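Laundry Cell, Rinthorpe Site: Progress Report to Delel
Nov 29, 2021

1. Mechanical status

The arm was remounted in April on the Starnar base plate, and joint zero was reset with the arm parked clear of the appliances. The elbow cover screws were tightened and marked. Cable slack at the elbow remains an open item. The two black cables still hang free along the upper link when the arm reaches into the upper drum, and a clip has been ordered.
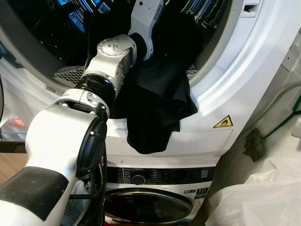
Arm reaching into the dryer drum, black garment over the lower lip of the door opening.

The approach path to the drum was re-taught after the remount. Clearance at the door rim is now checked at low speed before each session. The lint screen is cleaned by hand and logged on the same sheet as the joint checks.

2. Wrist camera

Dark fabric is still the hardest case for the wrist camera. Fixed exposure gave usable weave texture on cloth at close range but washed out anything white behind it, and blur increased when the wrist moved during capture. The settings sheet now calls for a 2 second pause

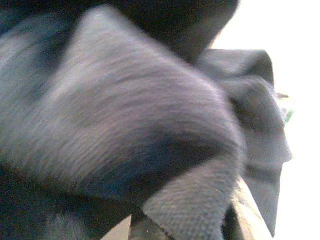 before each grasp frame is saved, with exposure locked on the cloth. The lens is wiped at the start of every shift, and the bracket screws are checked for play after 1,000 cycles. Of 27 maintenance items opened this period, 21 are closed. Those remaining concern the cable clip, the bracket and the spare finger pads on order.

3. Drum lighting

Reflections from bare metal continue to upset the edge finder. A matte shroud for the wrist lamp is being made by Kaczmarczyk.
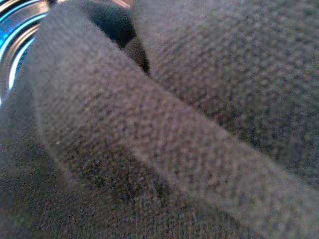 Delel replied to the draft of this section that the shroud should not be fitted until the exposure settings have been frozen, and asked for one full set of readings with the present lamp first. The readings will be taken under the current settings sheet and sent with the next report. Fitting of the shroud has been moved to the following period.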